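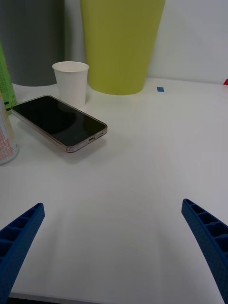

Waste Sorting at Shared Tables: New Arrangements from March
Filtano Building Services Newsletter
Posted 3 February 2024

Building Services has completed its review of waste sorting at the shared tables in the Bototine and Bangera buildings. The review covered 46 tables in meeting rooms, break areas and project rooms. The arrangements set out in this item take effect at the beginning of March and apply to all staff, contractors and visitors who use those rooms.

Under the present system, most rooms have a single large bin near the door. Cups, bottles, cans and small boxes are left on the tables at the end of a meeting and cleared by the evening crew, who must then decide what each item is and where it belongs. Bottles are often found with liquid still in them, and a single half-full bottle can spoil a full bag of clean paper and card. The review found that most of this extra work could be avoided if items were sorted at the table by the people who used them.

Each shared table will therefore be given a pair of open-topped bins of the same size and shape, one gray and one yellow-green. The gray bin is for general waste. The yellow-green bin is for items that can be recycled, including small cardboard boxes, empty cans and empty plastic bottles.
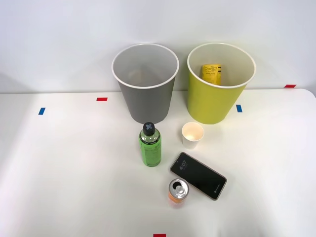

The bins have no lids, and this was a matter of some discussion during the review. Lids keep odors in, but they also hide the contents, and users of the trial rooms told us that they preferred to see what was already in a bin before adding to it. Food waste should not be placed in either bin. It should be taken to the kitchen on the same floor, where the covered containers will remain as they are now.

Staff are asked to observe the following when clearing a table.

1. Paper cups. Cups go in the gray bin. Many paper cups have a lining that our present recycling contract does not accept. Please empty them at the sink first and do not stack a used cup inside a clean one.

2. Plastic bottles. Empty the bottle, replace the cap and place it in the yellow-green bin. The printed label may be left on. A bottle that still holds a drink should be taken away by its owner or emptied at the sink; it should not be placed in either bin while full.

3. Cans. Drain the can and place it in the yellow-green bin. Cans should not be crushed by hand, as the cut edges have caused minor injuries to the evening crew.

4. Small boxes and cartons. Remove any inner bag or tray, then place the box in the yellow-green bin. Boxes too large to fit below the rim should be flattened and left beside the bins.
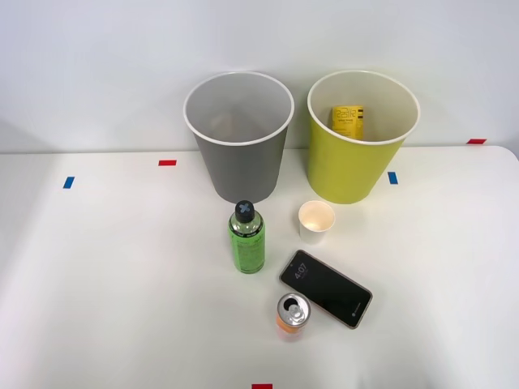
5. Telephones and other personal items. Please check the table before leaving. Telephones are the items most often left behind among the cups and cans. The evening crew will not move a telephone to clear the surface around it – the table will be left as found and the item reported to the front desk.

Colored tape

Tape markers may be found on certain tables. These must not be peeled off or moved during clearing, whatever their color. Where a table carries tape, the room's users have responsibility for its layout, and the bins should be returned to the place from which they were taken. Questions about a marked table should be sent to the room's booking contact.

Emptying and supplies

Bins will be emptied every evening. Rooms booked for a full day may ask for two collections, and the request should be made with the booking. The bins are supplied by Aron and may be wiped with a damp cloth; bleach should not be used on them. A stock of replacement liners will be kept in the supply closet on each floor of both buildings. The first order of up to 2,000 liners is expected to last through the opening period.
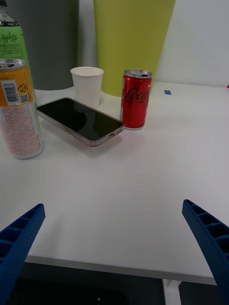

Filtano Building Services Newsletter – Page 2

Tables in use

Building Services recognizes that a table in the middle of a working day will have drinks, telephones and papers on it, and the new arrangements are not meant to change this. Staff need not clear a table during a meeting or a short break. The request applies at the end of a booking, when the surface should be left ready for the next group.

Rooms that do not receive their bins by the start of March should report this to the Building Services desk, giving the building, floor and room number. Requests for an additional pair of bins in larger rooms may be sent to the same desk and will be considered once the first deliveries are complete.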